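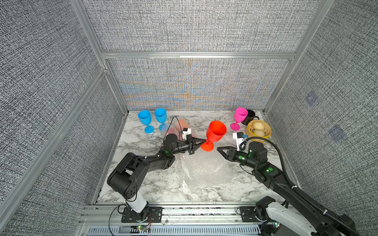 Students at Jumthorpe College are teaching a pair of robot arms to lay and clear a table, and will show the work to the public for the first time in July. The project belongs to the college's robotics club, which meets after lessons in a ground-floor workshop and has 13 members this year. The arms are fixed to a metal rail along one side of a marble tabletop, each with a gripper and a small white camera at the wrist. The practice tableware includes plastic wine glasses in red, blue and magenta, and the left arm takes the red one by its stem while the right waits with its gripper open. A black mug and a yellow woven bowl with two bread buns in it share the table.

The club has called its project Clenance. Members have been working on it since the autumn term and have split into four teams, covering the arms, the cameras, the software and the table itself.

Menaka Mollah, who teaches engineering at the college and runs the club, said the students chose table clearing after trying simpler jobs with coloured blocks.

"Blocks are a good start but they got bored of them," she said. "A wine glass has a thin stem and a wide top, and if you hold it in the wrong place it swings round. They had to think about that a lot before they wrote anything."

The students guide the arms through a job by hand, record the movements and then use the recordings to train the software. They have saved 1740 of these recordings so far. Each one is checked by a second student before it is added to the set, and any that include a dropped item or a bad grip are marked and kept in a separate folder.

Asabe Sani, 17, leads the software team. She said the hardest part had been getting the two arms to share one item.

"One arm on its own is fine most of the time," she said. "Passing a glass from one to the other is where it goes wrong. Either the first one lets go too early or they both pull. We changed the way we record it after Christmas and it is better now, but I wouldn't give it my mum's glasses."

The club will take Clenance to the Grinotport Schools Robotics Day, where teams from across the county are given a fixed set of jobs and marked on how many they finish. Jumthorpe has entered the two-arm class. Each team gets 100 points to start with and loses some for every item dropped, knocked over or put down outside its marked place. Teams are allowed one restart.

Last year the club entered the one-arm class with a sorting task and came fourth. Ms Mollah said she would be happy with a clean run this time, whatever the score.

Some of the cost of the project has been met by Ndung'u, an engineering firm on the Jumthorpe industrial estate, which has also offered two of the older students a week of work experience in the summer. The college paid for the rest from its equipment budget.

Before the competition, the club will run the table in the college's main hall at the July open evening. The doors open at 6pm and entry is free. Visitors will be able to watch the arms at work and talk to the teams, and younger children can try guiding an arm themselves with a student beside them.

New members can join the club from September. No experience of programming is needed, and students from any course may apply at the college office.

Filed under: Schools & Colleges, Jumthorpe, Technology

Search this site Enter keyword or postcode Go

Comments (4)

rivermead_jon
Good to see. When I was there we had one lathe and a queue for it.

PatH
Will it do the washing up as well? Asking for my whole household.

Tessellate
My son is on the camera team and has learned more from this than from anything else this year. Well done to Ms Mollah for staying late with them.

rivermead_jon
Is there parking for the open evening or is it the usual scramble on the verge?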